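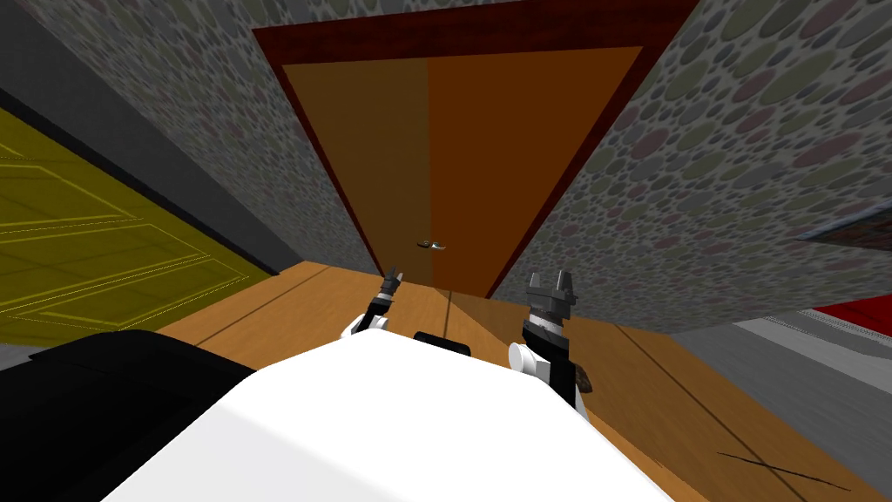
**Delivery robots and closed doors: what happens to the porters?**

Posted by tidewrack

Our building at Uston gets 2 two-armed robots in April to take linen down the halls. There are 14 of us on the porter crew. Every hall ends in a door with a lever handle. Does the job change much?

**Boris Begović**

We've had them at Bumden for a year. Less walking, more checking. Mine was moved to a desk for half the shift, watching the door log and going out when one stops. Last month it had 1277 door openings on it. Ask now who gets trained for the desk and whether it pays more. Ours didn't until we asked.

**mopside**

they're slow. you'll be fine

**Plosetti_nights**

Depends on your shift. On nights we lost one position and it wasn't filled again. Get the staffing plan in writing before they start.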